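From: Faraji Rweyemamu
To: Bendow Robotics Club list
Date: March 31, 2025
Subject: Re: Re: What counts as a finished demo?

Ruchti wrote:
> I've got 18 demos from the weekend and I'm not sure which ones to keep.
> Half of mine wander before they get to the object. Also, does everybody
> have to use the same table? My kitchen is boring and I'd like to go to
> my aunt's. And do we still owe Berkcombe 200 by the end of April, or was
> that last year's number?

Taking these in the order I feel like answering them.

It's still 200 for the club, all of us together. Last year's team turned in 2,603, a figure they bring up whenever they visit, and I would ask you not to chase it. They had more members and, as far as I can tell, no homework.

Please do go to your aunt's. Boring tables are the problem with our set so far. The policy we trained on the clubroom desk was very good at the clubroom desk and lost its mind when Vilau moved the lamp. A real table with real clutter on it is worth more to us than another evening of foam blocks.
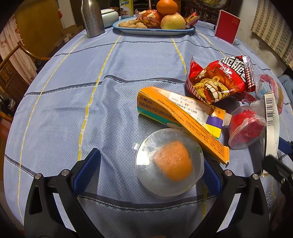
Plastic cup between the fingers, orange medicine box right behind it, walnuts and fruit farther back.

I like this one as a setup. The cup is clear and lying on its side, so the edges are hard to make out, and there's a box close enough behind it to punish a lazy approach. Nobody tidied for the robot's benefit, and the tablecloth has stripes. If your aunt owns a tablecloth with stripes, be nice to her.

As for wandering: a little is fine. Start with the fingers open, go to the object, close, move it, let go, back off. If you stop halfway to think about dinner, the model will learn to stop halfway and think about dinner. Toss anything where you bumped the table, changed your mind about the target, or talked to the gripper.

From your 18, send me the 4 you like least before you delete them — I want to see whether we agree on what bad looks like. Write the object and the room in the notes column. "Stuff" is not an object, Vilau.

Spare finger pads are in the drawer under the printer. Sign them out this time.

Faraji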